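About Us

Velumcombe started with a roll of cotton left over from a set of curtains, a borrowed cutting table, and a strong feeling that a kitchen ought to have something cheerful on the table even on an ordinary morning. We make printed tablecloths, runners and napkins, and we've been doing it long enough now that some of our first customers write in to tell us their grandchildren have spilled juice on the same cloth their children did. We love those letters. Please keep sending them!

The first workroom was above a bakery in Sallesham, up a staircase so narrow that every bolt of fabric had to be carried on end. We had 4 patterns that year, all of them leaves of one sort or another, and we sold them from a folding stall at the Saturday-style markets up and down the valley. People would stop, run a hand over the cloth, ask whether it could go in the washing machine (it could, and it still can), and very often walk off with two.

Today there are 17 of us, and the range has grown to 50 patterns, though the leaves have never gone away. Each one begins as a painting on paper. It gets pinned up by the kettle and stays there for a few weeks while everybody walks past it with a cup in hand and forms an opinion. If we're still fond of it after all that, it goes to the printer for a first sample, and then the long business of color begins. Greens are the hardest. A sage that looks just right by the window can turn quite gray under a kitchen lamp, and we have gone back and forth over a single olive for most of a winter.
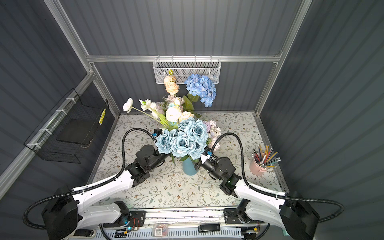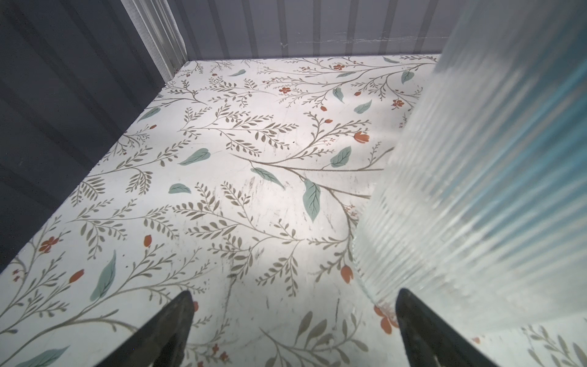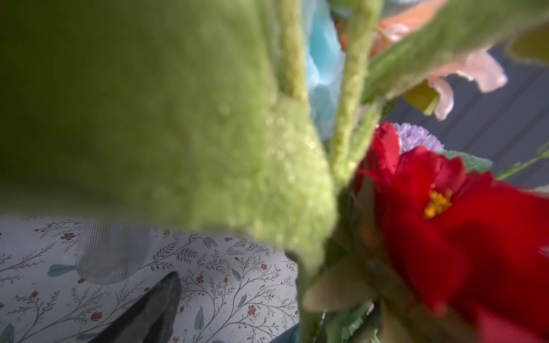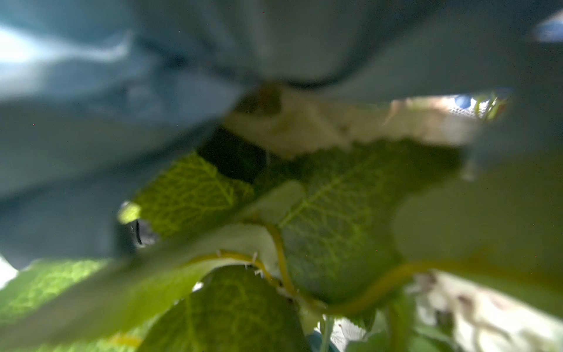 Sallesham, May

Our best-known collection is called Onsri, and if you've come to us through a friend's dining room it was probably an Onsri cloth you saw. It was painted after a long wet spring when the hedges seemed to go on forever, and it has trailing stems and small flowers with plenty of plain ground left between them, so that your plates and serving dishes still have room to look nice. We print it in longer lengths than anything else we make, as so many of you have asked for one cloth that will reach the end of the table with both leaves in.

Stiltent came later and is a good deal sturdier. It's our outdoor range, a heavier weave with a weighted hem, made for picnics, porches and the kind of family lunch that moves outside halfway through because the sun came out. We tried the early versions at our own summer get-together, which is windy nearly every year, and we kept adding to the hem until the cloth stayed where we put it.

Last year we sewed 3,000 tablecloths, all hemmed in our own workroom with mitered corners. A mitered corner takes longer, and we've been told more than once that we could do without it, but it lies flat and it wears well and we like the look of it from underneath. The offcuts become napkins, the napkin offcuts become lavender bags, and what's left after that goes to the primary school down the road for collage.

If your table is an odd shape, do write to us. We've cut cloths for round tables, for a boat, for a very long bench in a village hall, and for one table with a tree growing through it. Send the measurements of the top and tell us how much drop you'd like on each side, and we'll write back with a price and some swatches.

You're welcome to visit, too. The shop is at the front of the workroom and opens at ten in the morning. There's a basket of seconds by the door, mostly small printing faults that take some finding, and there is usually a pot of coffee on if you'd like to sit down and think about colors for a while.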